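Pustell Robotics Club: bin clearing, status at the start of the term

January 2025

The manipulation group has finished recording for the bin-clearing task and moved on to training. The final count is 1,056 recorded runs. The plan filed in the fall called for 800. The extra runs were added after the first review, when it became clear that too many of the early ones began with the arm in nearly the same position. A model trained on that set did well from that position and poorly from anywhere else.

The task is the one set by the Wullard student competition. A two-finger arm has to take small parts out of a plastic bin and place them in a tray until the bin is clear. The rules allow cameras on the arm and one fixed camera over the table. Markers on the bin are not allowed. The arm has to stop by itself when no parts are left, and a pick attempted in a clear bin costs more points than a part left behind. Last year's entry lost most of its points that way.

For that reason 200 of the runs contain no parts at all. The operator moves the arm over the bin, opens the fingers, looks into each corner and returns to the rest position. These runs are dull to record and easy to do badly. An operator who knows the bin is clear tends to cut the search short, and the model then learns to cut it short as well. Štefánia Michalík, who leads the group, had all operators follow the same written path: far wall first, then the left side, then the right, then the floor of the bin with the fingers open and pointing down. Runs that skipped a corner were thrown out and recorded again.

The main technical problem so far is glare. Glossy plastic throws back the overhead lights, and a bright patch on the wall of a bin can look a good deal like a pale part. The first model closed its fingers on reflections often enough that we stopped testing it. Scratches and scuff marks cause a milder version of the same trouble at close range, when a mark takes up more of the view than it would from the fixed camera.

We tried 3 fixes:

Exposure on the arm camera is now locked. With automatic exposure, the same bin wall came out light in one run and dark in the next, depending on how much of the fingers was in view.

The table was recorded under two lighting setups, with the row of lights above the bench on and off. The Stamatopoulos room has no blinds, so runs were also spread over morning and evening sessions.

Bins are turned end for end between sessions. Before this change, the model seemed to be using particular scratches to tell where it was. That works until someone hands it a different bin – as the competition will.

A matte spray was suggested and turned down. It would have solved the problem on our bench and nowhere else.

Anine, the club's logging program, has been updated as well. It now refuses to save a run if the arm camera drops frames or if the finger position is missing for any part of the recording. Older runs were checked with the same test, and the ones that failed are not in the total given above. Operators should still look at the playback before they confirm a run. The program can tell that a picture is present but cannot tell whether the lens is smeared.

Two housekeeping points. Finger wear is to be noted in the log at the start of every session, including chips at the tips and any lifting at the edges of the pads. A worn tip changes how a thin part slides, and we would like to be able to sort the results by it later. Spare fingers are in the gray drawer and should be changed in pairs. Also, please do not wipe the bins with solvent. Soap and water is enough, and the marks that do not come off should stay where they are.

Training runs on the department machine overnight. Members who want to help with testing should learn the stop procedure first, then sign up for a bench slot on the sheet by the door. Test sessions need two people, one at the keyboard and one at the stop button. The keyboard operator calls out each start – no exceptions for short tests.

The competition itself is in July. Between now and then, most of the bench time goes to the clear-bin case, with the fingers open over bare plastic and the model left to decide that the job is done.

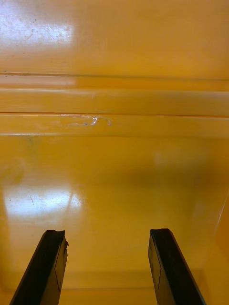
Results for that case will be reported separately from the picking score, using the competition's own penalty table.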